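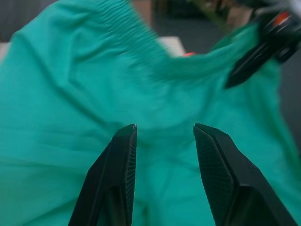 Luvia Guides > Casting Bench > Skonora Bottom-Pour Furnace > Set-Up

By Yareli Tovar, with corrections by Senyo Adjei
August

4. First melt and mold warm-up

Section 3 left you with a furnace bolted down and a spout that doesn't leak. If yours leaks, go back to Section 3. It will leak more with lead in it.

CAUTION: Keep water away from the pot. A damp ingot or a sweaty forehead leaning over the melt can put hot lead on the ceiling, and on you along the way. Wear eye protection, gloves and long sleeves, and run the exhaust fan.

1. Load the cold pot no more than half full with clean, dry ingots.

2. Turn the dial to 2 and leave it until the metal slumps. Going straight to full power saves very little time and is hard on the heating coil.

3. Add the remaining ingots one at a time, preheated on the rim. Stop 13 mm below the top. The pot will hold more. Your boots may end up holding the rest.

4. Flux with a pea-sized lump of wax and stir to the bottom. It will smoke, and it may catch fire with some enthusiasm. Let it burn off, then skim the gray scum into a metal can.

5. Set the mold on the rim shelf to warm while the melt comes up to heat.

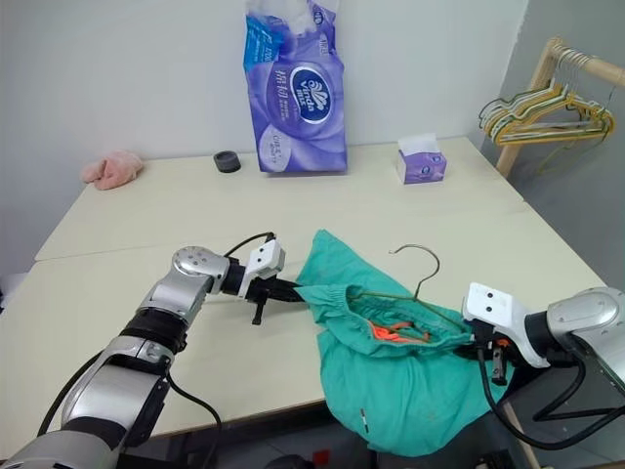
Garment held at both sides over the tabletop.

6. Set the mold guide so the sprue plate sits just under the spout. Two turns of the Lozano thumbscrew is a good starting point for a double-cavity .38 mold.

7. Pour, wait for the puddle on the sprue plate to frost over, then cut. If the sprue smears, you were impatient.

8. Return the first dozen or so bullets to the pot, gently. They will be wrinkled. Everyone's are.

NOTE: If wrinkles continue after the mold is hot, look for oil in the cavities. Scrub with dish soap and a toothbrush you have retired for good, then dry the mold fully before it goes near the pot again.

NOTE: The Cludari thermometer that ships with the furnace reads low when its tip touches the pot wall. Senyo chased that one for an entire evening. Hang it in the middle of the melt.

9. When finished, leave an inch of metal in the pot, close the valve and unplug the furnace. Wash your hands and face before eating or drinking. Coffee counts.

Clean the valve rod every 3000 bullets, or when the drip starts, whichever annoys you first. The procedure is in Section 6.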